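Robotik-Praktikum, Einheit 8: Greifplanung in der Kiste
Skript zur Übung, Stand 2026-09-03
Betreuung: Thodoris Vrettos, Marina Vasilakis

Nachtrag zu letzter Woche: Hand-Auge-Matrix bitte NICHT mehr aus dem alten Ordner nehmen. Die neue liegt bei den Übungsdaten, Rotation als Quaternion, Reihenfolge x y z w. Wer w vorne erwartet, greift in die Wand.

1. Ablauf der Pipeline
Punktwolke holen → Kiste ausschneiden → Boden schätzen (RANSAC) → Cluster → Greifkandidaten → Kollisionsprüfung → Bahn. Jeder Schritt ein eigener Knoten, damit man einzeln neu starten kann. Der Planer heißt bei uns Prastier, Konfig in einer einzigen YAML.

2. Bodenschätzung
Blech spiegelt. Tiefenwerte an der Innenwand sind oft Unsinn, Reflexe tauchen als Punkte hinter der Wand auf. Deshalb erst zuschneiden, dann Ebene fitten, nicht umgekehrt! Schräge Seitenwände extra modellieren, ein Quader als Kiste reicht nicht.

3. Greifkandidaten
Längliche Objekte: Hauptachse per PCA, Finger quer dazu. Bei der Rundbürste verschiebt der dicke Kopf den Schwerpunkt, der Griff zieht die Achse aber gerade. Kandidaten also entlang der Achse verteilen und einzeln bewerten. Borsten geben schlechte Tiefe, Rand franst aus — Breite lieber etwas grösser ansetzen.
Kleine Teile nahe der Wand: Anfahrt kippen, sonst Kollision Finger/Wand.

4. Kollisionsprüfung
Testlauf mit dem Datensatz Nistetti: 1.538 Kandidaten erzeugt, 1.402 nach der Prüfung gegen die Kiste noch übrig. Dann erst Kinematik. Kabel am Handgelenk sind im Modell nur eine grobe Hülle, also Achse 6 nicht beliebig drehen. Grenzen stehen in der Konfig, bitte so lassen. Klemmen am Kistenrand gehören auch ins Kollisionsmodell, wird gern vergesen.

5. Regelung beim Absenken
Letztes Stück langsam, 60 mm über dem Ziel umschalten. Kraftschwelle vorher nullen, und zwar mit Greifer in der Haltung, in der auch gegriffen wird. Kontakt mit dem Boden vor dem Schließen → abbrechen, hochfahren, nächster Kandidat. Kein Nachdrücken.

Aufgaben bis zum nächsten Mal
a) Bewertungsfunktion um Abstand zur Wand ergänzen
b) Logs von zwei Läufen vergleichen, Abbruchgründe sortieren
c) kurz aufschreiben, wo PCA bei rundlichen Objekten versagt und was man statdessen nimmt

Abgabe als PDF an Marina. Code ins Repo, eigener Branch, keine Punktwolken einchecken.
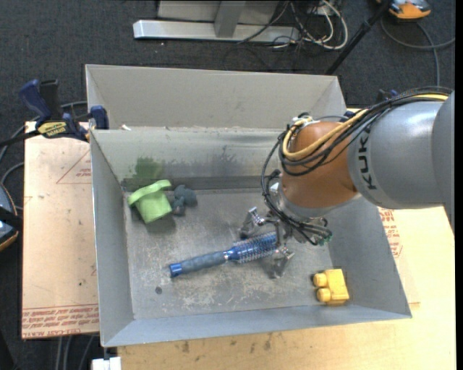

Fragen zur Konfig an Thodoris, am besten mit Log und der YAML im Anhang.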